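26.05.2022

Heute war wieder so ein Tag, an dem ich eigentlich nur kurz in den Garten wollte, und dann war plötzlich Abend! Die Tomaten sind endlich draußen, alle in dem Beet an der Südwand, und ich hab mir den Rücken dabei so verrenkt, dass ich jetzt auf dem Heizkissen schreibe. Die Sorte heißt Bakilana, zwei Pflanzen davon hab ich noch vom Markt dazugenommen (50 Cent Rabatt, weil die Blätter schlapp hingen, die werden schon wieder).
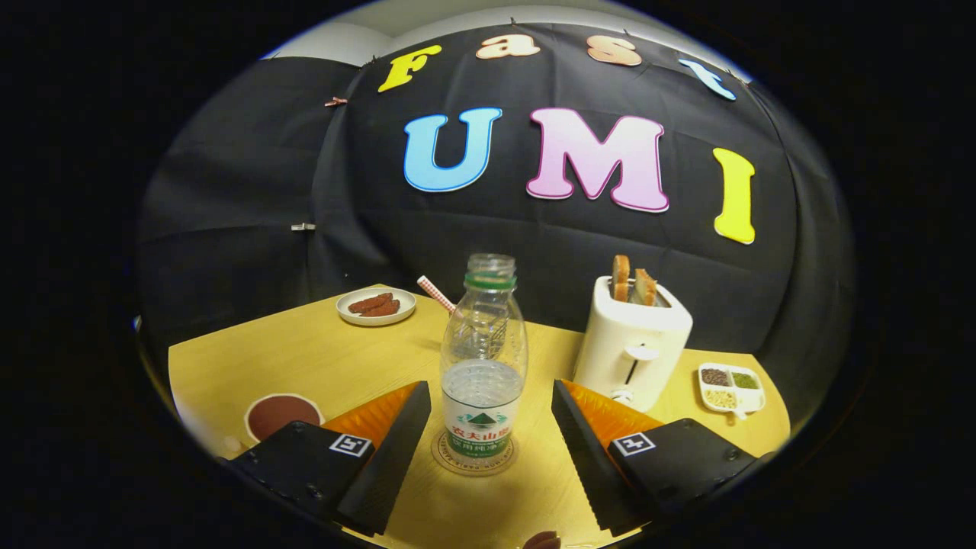 Beim Gießen hab ich dann gemerkt, dass die Regentonne fast leer ist. Ende Mai! Im November lief sie über und der halbe Weg stand unter Wasser, und jetzt schlepp ich Kannen aus der Küche. Vielleicht doch der große Tank von Pratel, der mit 2000 Litern, aber wohin damit? Neben den Schuppen passt er nicht, und vor dem Fenster will ich ihn nicht sehen.

Die Schnecken waren übrigens auch schon da, der Salat sieht aus wie ein Sieb. Morgen leg ich Bretter aus und sammle sie früh ab, vor dem Kaffee, brrr. Und die Bohnen müssen noch in die Erde, Schnur für die Stangen fehlt mir auch noch.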